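Robot arms sidelined at Nornness workshop after wrist fault

January 25, 2018

If you dropped by the Nornness workshop this week hoping to drive one of the little arms, you probably got turned away at the door (so did I, the first time). The group has stopped all public sessions on its 3D-printed arms after one of them swung down hard in the middle of a demo and wouldn't answer the stop command.

I should say right off that no one got hurt! A 14-year-old visitor had her hand near the mat, but she pulled it back in time. The arm pushed its jaw into the table for 15 seconds until somebody yanked the power plug, and by then one of the servos smelled pretty bad.

Sawsan Rawashdeh, who runs the sessions, walked me through it over a very long coffee. Her best guess is a wrist servo lost its position signal. The wires loop over that joint, and every time the arm reaches out they get a little tug. She found one connector that had worked itself halfway out, and when she wiggled it on the bench she got the same jump, 3 times in a row.

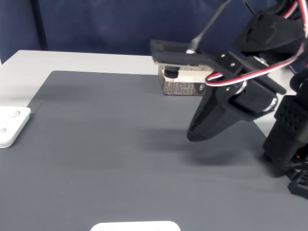 One of the black printed arms at work over the gray mat, with its red, white and black servo wires looping across the wrist.

What bugs her more is the stop command. It goes through the same Viltell control board that was busy sending the bad moves, so when the board locked up, the stop button on the laptop locked up right along with it. She wants a real switch on the power line, a big one you can slap. She's also moving to a clip from Semaan that holds the wires down at the joint, and she has asked Flasaro, which prints the arm parts, for a wrist cover with a channel in it.

The fix for the whole set comes to $678, and the workshop has the money, so that part is easy. Getting the switches is slower. Sawsan is hoping to open the sessions again in April, with a line taped around each table and hands kept behind it while the power is on.

If you already booked a spot, hang on to your ticket. It'll be good for any session after they reopen.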